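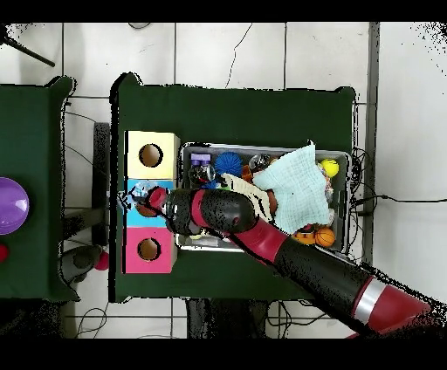
Gripper trial catch-up, December, started at 2:15 in the side room. I'm taking notes again, so blame me for the spelling. Here were me, Rizwan Marwat, and two people from the Vedside office on the call (one dropped off twice and came back both times, well done). First up was the overhead view, and I said my piece about it: when the arm reaches across the tray toward the three boxes with the round holes, the forearm hides a good chunk of whatever is underneath. Rizwan agreed and wants the camera mount looked at before we blame the planner for anything else. Vedside asked if we could just move the tray. We could, but then the boxes end up too far out for the elbow to be comfy, and I don't want to redo the reach limits a second time this month.

**Last time's actions**

- New finger pads: ordered, not here yet. Rizwan is chasing Flarkgate.
- Cable ties for the floor run: still mine, still not done. Sorry!
- Log format: agreed and closed. Everybody uses the Trilimeo export now, please, no more homemade spreadsheets.

**Which gripper**

This took up most of the hour. We have two candidates, the Flarkgate two-finger and the Dobos one with the wider opening, and I went in liking the Dobos a lot more. Rizwan went in liking the Flarkgate, and he had notes, and I had opinions, so you can guess how that went. His argument is that slim fingers get down between things in a crowded bin, and the wide ones shove the neighbors around before they get hold of anything. My argument is that the wide ones forgive a bad pose estimate, and we have plenty of those.

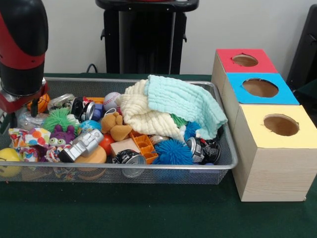
We went back and forth on soft stuff for a while. Cloths are a pain for both of them. The Flarkgate pinches a fold nicely but then brings half the pile up with it, and the Dobos smooshes the cloth flat and closes on air. Spiky rubber balls are the opposite, everything picks those up. Vedside asked why we still keep crushed cans in the mix when their customer doesn't handle cans, and I said because a crushed can is shiny and lumpy and awkward and I'd like to find out here, not at their site. They were fine with that. Rizwan also wants a clear plastic bag kept in every single run from now on (depth camera folks, you know why).

Where we landed: the Flarkgate stays on the arm until the pads show up, then the Dobos gets the same objects and the same 50 attempts per object group. No swapping objects halfway through because one of them is annoying. That's aimed at me and I accept it.

**Force settings**

Rizwan would like us to stop changing grip force by hand between runs. Fair! We've been nudging it and forgetting to write it down, and I couldn't tell you what half of the older runs were set to. New rule is that force goes in the config, the config goes in with the log, and if the number isn't there the run doesn't count.
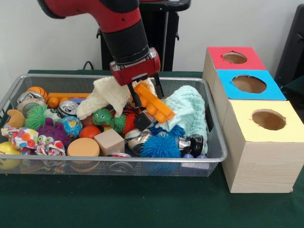 The hard plastic pieces with studs got their own little argument. I say grab across the bar, he says grab at a stud so it can't slide. We're going to let the controller do 10 of each and stop talking about it. Vedside would like to hear the result by email, no need to hold it for the next call.

**Data and storage**

We're at 3,743 logged attempts in total. The shared drive is close to full, so I'm moving the raw depth files off it and leaving the color video where it is. If you need a depth file and can't find it, ask me before you re-record anything. Vedside asked how many more we want before picking a gripper, and Rizwan said another 2,000. I made a face. We're going with his number for now.

**Actions**

- Me: cable ties (really), depth files, write up the grasp-across-versus-stud thing.
- Rizwan: chase the pads, look at a side mount for the second camera, add force to the config template.
- Vedside: send the updated list of objects, with sizes this time please.

Finished at 3:20. Next one's in the same room unless somebody books it first, so I'll send the invite tonight.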